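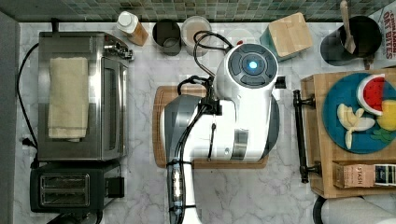

About us

Zekari is a small service company in Hustport. We set up, maintain and repair robot arms for teaching kitchens, test labs and small workshops. The company was started by Myung-ja Seol, who worked before as a maintenance technician in a packaging plant in Oltitz. Today we are 3 technicians and one person in the office.

How we look after an arm

Every arm in our care has its own notebook. On the first visit we check the mounting bolts with a torque wrench, and we write down the values. Then we move each joint slowly by hand control through its full range and listen. A dry or worn joint can often be heard before it shows an error.

The cable gets special attention. It must have enough slack for the farthest position of the arm, but it should not rub on the housing. If we find a flat or shiny place on the cable, we replace it on the same day.

After 800 hours of work we repeat the full check and clean the connectors. The zero position is compared with the value in the notebook. When the difference is too large, we calibrate again and run the customer's program at low speed, with the customer present.

Repairs

Most repairs are done at the place where the arm stands. For work inside a joint, we take the arm to our workshop on Wang Street, where we keep spare brakes, seals and cables. Please make a backup of your programs before we come. If you don't know how, we will gladly show you.

For an appointment, call the office at extension 18 and have the serial number ready.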